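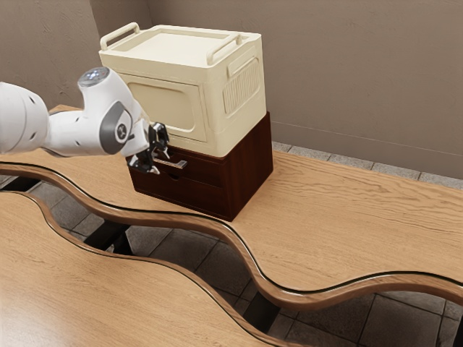
Drawer demos in sim: quick tips

Notes for whoever is on the teleop desk Friday. Short version, Consuelo has the long one.

Before you start

Reset the arm to home. Every time, even if it looks home.
Set speed to 28 percent. Full speed is for replaying, not for showing.
Check the episode counter. If it doesn't say 0, somebody left a session open. Close it, then start yours.
Coffee away from the hand controller. You know who you are.

Getting hold of the handle

Come in level with the bar, slow, wrist already turned. Don't fix the wrist at the last second, the policy learns the wiggle.
One finger over the bar, one under. Close. Wait a beat. Then pull.
Grabbing near the end of the bar is OK, but the pull has to be straight or the drawer binds.
If you miss, back off a full hand width and come in again. No scraping along the front.

The pull

Straight toward the front of the cabinet. Your own elbow wants to swing out, so tuck it in.
Steady, no jerks. Count to 8 in your head from first movement to open.
With a box stacked on top, go easier. A hard yank can walk the whole stack in the physics, and then you're recording a different task.
Open the fingers first, THEN move away. Lots of bad demos are just this.

Keep or toss

Toss if you paused in the middle to think. Pausing at the handle is fine.
Toss if you bumped the box, even a little.
Keep the slightly ugly ones that worked. A regrasp or two is usefull, just don't make a habit.
Target is 400 kept demos for the Tritau set by the end of May. Don't pad it with copies of your best one.

Small stuff

Camera view: turn it to see the gap between fingers and bar, then leave it alone for the episode.
Hands get sloppy after 21 or so in a row. Get up, walk to the window.
Label while its fresh. "top drawer, box on lid" type labels, no jokes, the Gajewski script chokes on question marks.
Controller drifting? Unplug, flat on the desk, plug back in. Still drifting, use the Anberg one in the gray bin.

Lower drawer tips next week.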